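Feda（软件）

Feda是一套用于机器人操作数据的时间对齐与轨迹处理软件，由Calevex公司的小组开发，主要开发者为Noémie Sabatier和Nazanin Karimi。它的第一个公开版本于2025年1月3日发布。软件读取手持夹爪录下的鱼眼视频和惯性数据，输出可以给策略模型训练使用的动作序列。

概述

Feda由三个程序组成：标定程序、定位程序和切分程序。标定程序计算镜头的畸变参数。定位程序把视觉里程计和惯性测量合并，得到夹爪在每一个时刻的六自由度位姿。切分程序按照夹爪的开合，把长的录像分成单个的动作片段。三个程序之间用同一种文件格式Derklow交换数据，用户也可以只使用其中一个。

柔性物体

早期版本对衣物整理这一类任务的支持不太好。布料没有固定的形状，手指又经常遮住抓取点，所以切分程序容易把一次折叠分成两段。 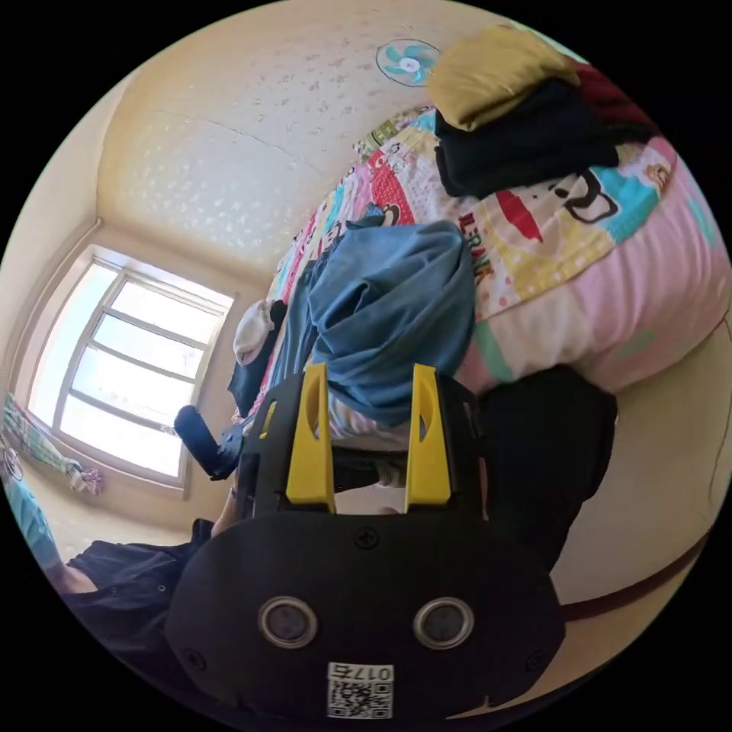

从1.2版起，切分程序增加了对手指间距变化速度的判断，并且允许用户设定最短片段，默认值是24帧。开发者用864段家庭环境的录像做了测试，其中106段需要人工修改边界，多数与袖子和被子有关。

局限

在白色墙面或者逆光的窗户附近，定位程序的特征点会减少，位姿可能发生漂移。如果连续40帧没有足够的特征点，程序会停止输出，并在日志里写入警告。Feda目前不支持双手同时操作的录像，这个功能在名为Mabuza的分支中开发。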